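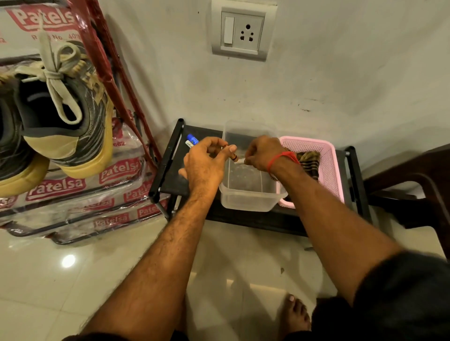 Gift-wrapping and packaging: changes to the autumn craft box scheme

Members who make small gifts for the Andard swap will find the packing rules slightly altered from 5 parcels onwards this season. The main change concerns the outer box. The old Hopkin mailer has been withdrawn and its replacement, the Inetti flat mailer, is 4 mm shallower inside. Brooches, pins and badges on a padded card still fit. Trinket boxes with a raised lid generally do not, and should go in the deeper Forkum carton.

Lining. Felt remains the preferred material for the inside of a gift box. Cut the base piece 2 mm smaller than the opening on each side and fix it with a thin, even coat of craft glue. Thick glue soaks through pale felt and leaves a mark that cannot be removed. Velvet is acceptable but frays – seal the cut edge before fitting.

Lettering. Painted lettering on lids must be fully cured before wrapping. Acrylic paint pens are touch dry within minutes, but two lids sent in April arrived with tissue stuck to the writing. Leave painted lids overnight and place a sheet of baking paper between lid and tissue. Rub-on transfers need a coat of matt varnish, otherwise the corners lift.

Pins. Push the pin through both layers of the card and close the clasp. A loose pin will scratch a painted lid in transit.

Labels. Write the swap number on the outer box and again on a slip inside. The spring round handled 132 parcels, of which 56 carried no inner slip. When an outer label came off, the parcel had to be opened and matched against the sender's list by hand.

Cost. The spending limit for bought parts is unchanged. Second-hand boxes count at the price paid. Shop prices for licensed pins move a good deal from week to week, so keep the receipt or order confirmation from the day of purchase.

Flat mailers are held at the Andard store under stock code 976. The Forkum carton is ordered separately, using the form at the back of the printed newsletter.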